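Parts night is back at Melmont, and the bins are filling up

I finally made it over to the Melmont repair room on Wednesday (I'd been promising Randa Kanaan since before the holidays) and what a difference! The back wall used to be a heap of shoeboxes and coffee cans, and if you wanted a switch you dug for it. Now there are proper storage bins, and the sorting crew is working through the whole stash one drawer at a time.

Randa says the count stood at 600 parts when they locked up last week, with plenty still in the closet. The Taver radio club sent over a carload after clearing out its old workshop, and Ryan Stockdale has been picking through that pile on his lunch breaks. I got handed a tray of fuses and told to sit down. Two hours went by before I looked up — I had a great time.

My favorite bit is the foam. Flor Zapata cuts it to fit the bottom of the bins, so the parts don't slide into the corners every time you pull one out. She had 39 pieces done by the time I left, and a very sore thumb.

Akihiko Chiba is in charge of anything with a capacitor in it. If you bring in old ones, please hand them to him and don't just drop them in a bin. He wants to check each one and write it down first, and he's pretty firm on that!

Labels come next. Flor and Randa still can't agree on whether to go by part name or by number, so for now you'll have to look inside. Capacitors and emergency stop buttons are easy enough to spot, at least.

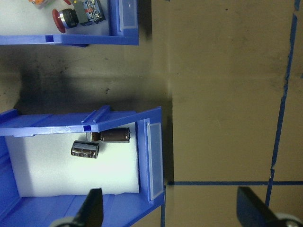
When to come by

The room is open Wednesday evenings through February, doors at 6:30. Use the side entrance on Ljungberg Street, the front one sticks. Kids 12 and up are welcome with a grown-up.

What they still need

Small screwdrivers, masking tape, fine-tip markers and another desk lamp. No batteries, please, and no TVs. Ryan has 18 pairs of safety glasses, so you don't need to bring your own. Questions go to Randa at the front table.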